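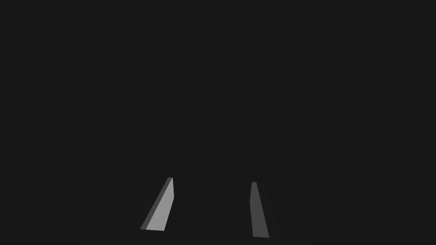 Drellano issues revised rules for gripper work in simulation and on the bench

Jan 17, 2020

Drellano, the shared automation test site outside Ciltley, has published a revised set of working rules for projects that use two-finger grippers. The rules apply to simulated work as well as to physical cells, and they replace a document that dealt only with hardware. Projects already under way may finish under the old text if they close before June. All others must move to the new one.

The revision runs to 49 clauses. The largest change is in the treatment of simulation records. Under the earlier text, a simulated trial could be cited in a cell approval with no supporting material beyond the result. The new text requires the starting state of the gripper to be recorded and kept with the result, in a form that a second team can load and compare.

Starting state

A starting state under the rules consists of the finger opening, the pose of the wrist, the finger geometry in use and the contact settings of the simulator. A rendered view from the wrist camera must be stored alongside these values. The view is to be taken before any object is placed in the workspace, with both fingers visible and the gap between them clear.

The fingers in the stored view must be the fingers that are modeled for contact. This clause answers a problem found during an internal review at Drellano last year. The review covered 269 archived simulation runs submitted by four member firms. In 48 of them, the finger shape shown on screen did not match the shape used to compute contact. Most of the mismatches involved tapered fingers drawn in full detail but computed as plain blocks. A tapered finger has much less area near the tip than at the base, and a block model can report a stable grasp where the real finger would have only a narrow edge against the part.

The rules do not forbid simplified contact shapes. They require that the simplification be stated and that the stored view show the simplified shape, either on its own or laid over the detailed one.

Lighting and background

A plain dark background is accepted for the stored view. Earlier drafts asked for a full model of the cell behind the gripper, and several members objected that this added loading time and gave reviewers nothing they could use at that stage. The final text asks only that the edges of each finger can be told apart from what is behind them.

On lighting the text is stricter. A single strong light from one side will often leave one finger bright and the other in partial shade, with a side face that sinks into the background. This is allowed for the starting view. It is not allowed as the only lighting condition when the same camera is used to train or test a vision system. In that case at least three light directions must be run, and results must be reported separately for each. Averages across light directions may be given as well, but they may not stand alone.

Symmetry checks

Clause 17 introduces a symmetry check for parallel and angled fingers. The two tips must reach the midline of the gripper at the same commanded travel, within the tolerance given by the gripper supplier. In simulation the check is run once for each finger model. On the bench it is repeated after every finger change and after any collision that stops the arm.

The check must be made from joint values or by direct measurement. It may not be made from the camera view. A wrist camera mounted even slightly off center will show one finger reaching lower or sitting higher than its partner when the mechanism itself is true. The reverse can also occur, and a real offset can be hidden by the mounting angle.

Moving from simulation to the cell

Before a program that has been developed in simulation is run on hardware, the team must complete 100 simulated cycles with no unplanned contact between the fingers and any fixed part of the cell. The cycles must include open, close and partly closed commands, and the sequence must be the one intended for use. A change to the finger model resets the count to zero.

The first hardware run is made at reduced speed with no part in the cell. A second person must be present with access to the stop control. The rules set no single speed figure, and refer instead to the limit given in the risk assessment for the cell in question. Where the assessment gives no limit, the run may not go ahead.

Naming and storage

Files are to be named by project, finger model and revision, in that order. Sivska, which maintains the shared archive, will reject uploads that carry only a time stamp. Stored views must be kept at their original size – compressed copies may be used in reports, provided the original stays in the archive. Retention is five years for approved cells and two years for work that did not lead to an approval.

Existing archive entries will not be renamed. Sivska will add a field that marks them as recorded under the earlier rules, so that a search can include or leave out the older material.

Who is affected

The rules bind all teams using the Drellano site, including visiting teams on short bookings. Requena, which runs the training cells, has said it will apply them to course work from the start of the next intake. Suction tools and grippers with three or more fingers are outside the scope for now. A separate text for suction tools is in draft.

Teams that cannot meet a clause may apply for a written exception. The application must name the clause, describe the alternative measure and state how long the exception is needed. Exceptions lapse after six months and can be renewed once.

Copies of the rules and the exception form are available from the site office in Ciltley and through the member area of the archive. Comments on clause 17 and on the lighting section are open until June. Comments on the remaining clauses will be held for the next revision.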